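Why Is Tape Sticky on Only One Side?

Tape has a strange job. It has to grab hold of almost anything you press it against, yet it also has to spend months wound around itself without turning into a solid lump. If you were glued to your own back all winter, you would probably come out of it grumpy. Tape comes out ready to work.

To see how it manages, you have to look at what a piece of tape is made of. There are two main parts. The first is the backing, the long thin strip that you see and hold. It can be paper, plastic, cloth or even metal foil. The second is the adhesive, a grown-up word for the sticky stuff, and it is spread over one side of the backing.

The adhesive on tape is a bit odd. School glue goes on wet and then dries hard, and after that it has no more interest in you. Tape adhesive never dries hard. It stays soft for years, a little like very thick honey that has forgotten how to drip. Scientists call it pressure-sensitive, and all that means is that it sticks when you push on it.

Why does pushing help? Run your finger over a tabletop and it feels smooth. Your finger is being polite. Under a strong microscope, that same tabletop is full of hills and ditches. When you press tape down, the soft adhesive squeezes into the ditches and touches much more of the surface. Once it is that close, the tiny particles in the adhesive and the tiny particles in the table start to tug on each other. Each tug is so weak it could not hold up a flea's hat. But there are a huge number of them under one strip of tape, and they all pull together.
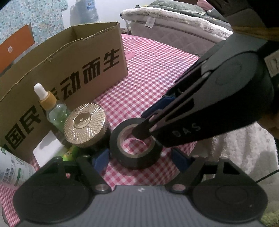

Now for the puzzle of the roll. On a roll of tape, every layer sits right on top of another layer, with the sticky side pressed against the back of the one beneath it. By rights it should never come apart. The trick is in the backing. On many tapes, the back is treated with a slippery coating called a release coat, and the adhesive can only get a feeble grip on it. The sticky side has the opposite treatment, so that the adhesive would much sooner stay there than leave. Black electrical tape, wound around its center hole, has to get this right too, or it would be a very dull black doughnut. Its backing is usually a stretchy plastic called vinyl, which hugs a wire snugly and does not let electricity through easily. (Wires are still a job for adults. Tape cannot fix everything, whatever your uncle says.)

Tape does have enemies. Dust is the worst of them. The adhesive can't tell a speck of dust from a birthday present, so it grabs the dust and then has no stickiness left for anything else. Cold is another. It makes the adhesive stiff, and stiff adhesive is too lazy to flow into the ditches. Water gets in the way as well, and so does cat hair, as anyone with a cat already knows.

Try it yourself

You need 2 strips of clear tape and a clean table. Press the first strip down hard, rubbing it with your thumb. Lay the second strip down as gently as you can, as if it were asleep. Then peel them both up – slowly – and feel which one puts up more of a fight. Fold over one end of each strip before you start, so you have something to hold. Otherwise you will spend the afternoon picking at a corner with your fingernail, and that is a different experiment.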